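Sorting the box shelf: notes from our November tidy

Dear neighbours and members,

In the last newsletter I promised to write something about boxes and lids, and several of you have reminded me of it in the corridor. So I sit down at last with a cup of tea and I try to put my notes in order.

The shelf in our shared store room at Bellano House has been a difficulty for a long time. Everybody brings plastic boxes with a good intention. Somebody moves away and leaves six boxes, and only four of them have lids. After two years we have a shelf on which it is easier to buy a new box than to find one that closes. Suqin Cui told me she came down three times for a box to keep her buttons in, and three times she went up again with nothing.

We started at half past nine in the morning, five persons at first and later four, as Deming Qian had to go to his dentist. My first plan was to take the things from the shelf one by one and match them immediately. This was a mistake. You hold a lid in your hand, you look for its box, you do not find it, you put the lid down somewhere, and ten minutes later you are holding the same lid again. Chenxi Duan stopped us and proposed to spread everything flat on a table before we match anything. It needs more space, but the work goes much faster after that.

The second proposal also came from her. Take one open basin, put it at the back of the table, and use it only for things which you have decided about. The basin must be empty when you begin. If there is already something in it, people will add to it without thinking, and then you have to sort the basin too.

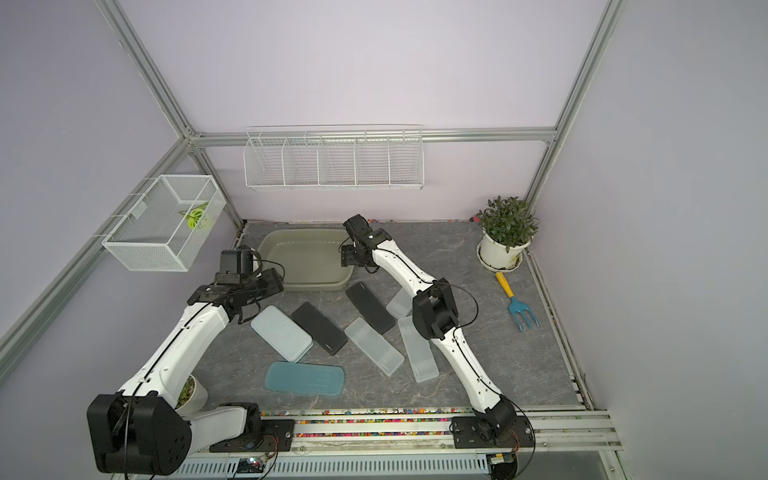

With flat things there is one more difficulty, they slide under each other. A clear lid on top of a clear box is almost invisible, and I missed two of them in this way. Lingyun Jin puts all clear pieces to one side and all coloured pieces to the other, and she turns each piece so that the inside looks up. Then you see the groove, and by the groove you can tell which lids belong to the same family. The size alone does not say so much. We had two lids of the same length which did not fit on each other's boxes at all, as the corners of one were more round.

For measuring, Zhiqiang Liang brought his steel ruler and wrote the long side of every piece on a small strip of paper tape. The longest lid was 235 millimetres and it had no box. We kept it for now on the window side of the store room. If you have a box of this length at home, perhaps from the Clirnex set which was sold in the shop at the corner, please come and try it before you throw your box away.

What we decided to keep:

Boxes with their own lid, closed, stored with the lid on.
Boxes without lid, if they have no cracks. They are good for drawers and for seedlings.
Lids without box, only until the end of the winter.
Basins and tubs, one inside the other, the largest at the bottom.

Everything with a crack or with a sticky surface goes to recycling. I know that some of you do not agree about the sticky ones. I tried warm water with washing soda on two of them and left them until the evening, and they were still sticky — more than before, in my opinion. If somebody has a better method, please write it in the green notebook near the door.

One question came from Mr Li on the second floor, whether we could buy one complete set for the whole house, so that all lids fit all boxes. I asked for a price at Zostilard, where we also bought the shelf boards. It is not expensive, but I would like first to use what we have. We can speak about it in the spring.

The tape strips are still on the boxes. Please leave them there, even if they do not look beautiful, and if you borrow a box, bring it back with the same lid. The key of the store room hangs at the usual place. The next shelf will be the one with the jars, and for this I need two persons with patience and one person who is tall. You can tell me at the door or leave a note in my letter box.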